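# Moving my notes back to paper

I kept my notes in an app called Givlow for 2 years. In September I stopped and went back to a paper notebook.

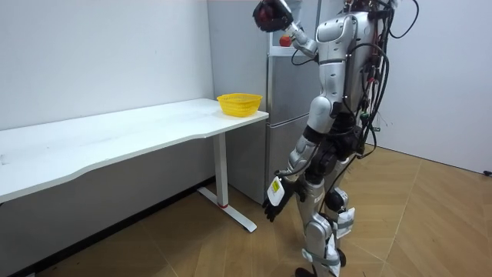 The app worked fine. I had 1,000 notes in it and could search all of them, but I almost never did. Most were things I wrote down once and had no more use for, like the size of the furnace filter or a soup recipe I already knew by heart.

The notebook is a Treloar, 80 pages, lined, with a soft cover. It fits in my coat pocket if I take my gloves out first. I number the pages by hand and keep a list of topics on the inside of the back cover. Phone numbers and measurements go at the back, everything else at the front.

Copying things over took two evenings. I went through the app from oldest to newest and wrote down only what I expected to look up again — it came to eleven pages. The rest I exported to a file and left on the desktop computer.

Shopping lists are still on my phone. I tried them in the notebook and kept leaving it in the car.

The pen matters more than I thought it would. Gel ink smears on this paper, so I use a plain ballpoint. I'm on page 34 now and have a second notebook in the drawer, same kind, but with a green cover.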